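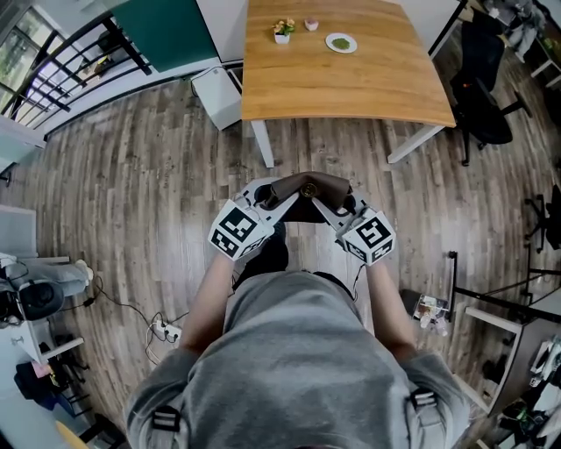
## Leather goods week at the Geagea room

The brown pouch with the flap and the round gold-colored snap is the one so many of you asked about after the last page, held up over the floor with the table and the flowers behind it. It's the small size, and it closes with that single snap right in the middle.

I should say hello properly, too! I'm Ifeoma Ajayi, and I look after the gallery page for our little group, which meets in the Geagea room from February until the weather gets too nice to sit indoors. We had 18 people sign up this time, a good few more than I'd set out coffee for, and Kekeli Quartey very kindly went out for more milk.

### The pouch

The pattern is Sawsan Masri's, and she has been changing it a little every year for as long as I've known her. The flap used to be shorter (I still have one of those, and I keep my sewing clips in it), but she likes it folded well over the front now, and I think she's right. The leather came from Kisberg in one big brown piece, and we got plenty out of it with scraps left over for key tags.

### The room

I do love the honey-colored tabletop in there, and the pink and yellow artificial flowers in their white square pot, which never need a thing from me - I can't say the same for my plants at home. The window lets in lovely daylight, with all that green outside.

### If you'd like to make one

Sawsan's pattern sheet is 50 cents at the door, and Issa Azar has the spare snaps. Bring your own thread if you're picky about color, as I am. We start at 10 in the morning and there's usually cake.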